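Plate handling cell – purchase planning
Notebook entry, 4 August 2019
Written up by Nhung La, copy to Behrouz and Hamidreza

Spent the morning on the layout model and the afternoon on the money. Putting both in one entry so Kourosh doesn't have to dig when he does the order forms.

Where we are

The arm choice is settled unless the price moves. Ruleck and Akbari both quoted on the CRX with a pedestal and a parallel gripper. Akbari includes the mounting plate, Ruleck lists it as an extra. Neither quote covers the table. Golshifteh wants the table in the same order so that one firm is on the hook if the bolt pattern doesn't match the pedestal. I agree with her but it will cost us time.

Work still open on the layout:

1. Pedestal position. In the current model it stands on the table itself, toward the right rear. That uses up table top and puts the arm's weight on the slab. Behrouz to get a load figure from Prellel for their table before we commit. If it fails, the pedestal goes on the floor and the reach has to be run again.

2. Slot mat. I have the corner-marker mat laid at an angle to the table and a microplate in the front left slot. The second white plate, the black box and the small shallow container are toward the back by the gripper. The front and middle slots are still free. Before we pay for a printed mat I want every slot we plan to use checked for finger clearance, with the neighbors filled.

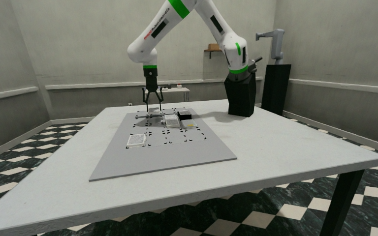

3. Fingers. The dark angular ones in the model bend inward at the tips. Fine for plates, not sure about anything low and shallow. Ask both firms for the price of a second finger set and the time to swap. Hamidreza thinks we can machine our own. Maybe, but then the grip force check is ours to do too.

4. Second arm. It is in the model on its own tall pedestal by the right wall. Not in this year's request. Leave it in the model so we keep the floor space for it, and ask for a price that holds until March.

Budget notes

Bench hours for setup: 115. That came from adding up Hamidreza's task list and I have not padded it. Training for 2 people is in the Akbari quote. Ruleck charges for it per day.

Contingency at 15 percent. Golshifteh asked for less, I left it alone. The Faselia job went over on cabling and guarding and we had nothing set aside.

Delivery is 14 weeks from Akbari. Ruleck did not give a date – Kourosh to chase.

Missing from both quotes: spare gripper, cable set for the longer run to the controller, freight, safety review. I put these on a separate sheet with blanks where the prices go.

To do

Kourosh: delivery date and per-day training cost from Ruleck.
Behrouz: table load figure, then tell me floor or table.
Hamidreza: drawing for the fingers, even a rough one.
Me: clearance run on all planned slots, save the results next to the model file under the same name.

Request form stays in draft until the load figure is in.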